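Foro de manipulación y aprendizaje > Recogida de datos
Tema: ¿Cuántas demostraciones por pieza antes de cambiar la disposición?

musard_lab
Buenas tardes a todos. Perdonen mi español, no es mi primera lengua. Estamos grabando demostraciones teleoperadas para una tarea de montaje con piezas pequeñas. Tenemos 2781 episodios y la política todavía falla cuando una pieza está girada un poco. Hasta ahora grabamos 100 episodios con la misma disposición y después movemos todo. ¿Les parece correcto este método, o es mejor mover las piezas en cada episodio?

Ilari
Para mí, 100 seguidos con la misma disposición es demasiado. El modelo aprende el lugar y no mira la pieza. Yo cambiaría algo cada 6 episodios como máximo. ¿Puedes poner una foto de la mesa? Sin verla es difícil opinar.

Rodrigo Mendes
No estoy de acuerdo con Ilari. Si el operador es nuevo, repetir la misma disposición le ayuda a hacer movimientos limpios. Una demostración con dudas y correcciones en todas partes me sirve menos que diez regulares. Primero calidad, después variedad.

musard_lab
Gracias a los dos. Pongo la vista de la cabeza, la misma que recibe la política. La mano derecha tiene el engranaje azul y la izquierda está abierta sobre la hoja. Las otras piezas azules y las placas blancas quedan en la hoja durante el episodio.

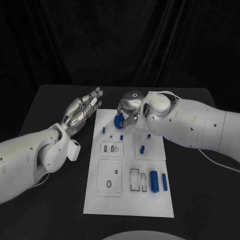 Respuestas a la foto

Ilari
Ahora entiendo mejor. Dos observaciones:
La mano tapa una buena parte del engranaje. Con esta sola cámara el modelo tiene que adivinar la orientación de los dientes. ¿Graban también desde la muñeca?
Las clavijas pequeñas están de pie. Si en todos los episodios están de pie, el día que una se cae no tendrán ningún ejemplo. El cilindro corto sobre la placa cuadrada está acostado, eso me gusta más.

Rodrigo Mendes
Lo de las clavijas lo acepto. Pero yo no las tumbaría en los mismos episodios - haría un grupo aparte, con su etiqueta, para poder quitarlo si el entrenamiento empeora.

Thaweesak
Una pregunta de principiante: ¿el fondo negro no es un problema después? Nosotros grabamos todo con cortina negra y en la mesa del taller, con luz de ventana, la política no encontraba nada.

musard_lab
Cámara de muñeca no tenemos todavía, está pedida para diciembre. Sobre el fondo: de momento probamos en la misma mesa, así que no lo hemos sufrido. Pero tomo nota.

Flarnevik
Thaweesak, a nosotros nos pasó igual. Aumentar brillo y contraste ayudó poco. Ayudó más grabar una parte de los episodios en el taller.

Ilari
Sigo pensando que hay que mover las piezas más a menudo. Musard, si tienes tiempo, entrena dos veces con el mismo número de episodios, una con disposición fija y otra variada, y nos cuentas.

musard_lab
De acuerdo, empiezo el sábado con el grupo variado. Las clavijas tumbadas irán con etiqueta separada, como dice Rodrigo. Escribiré aquí el resultado.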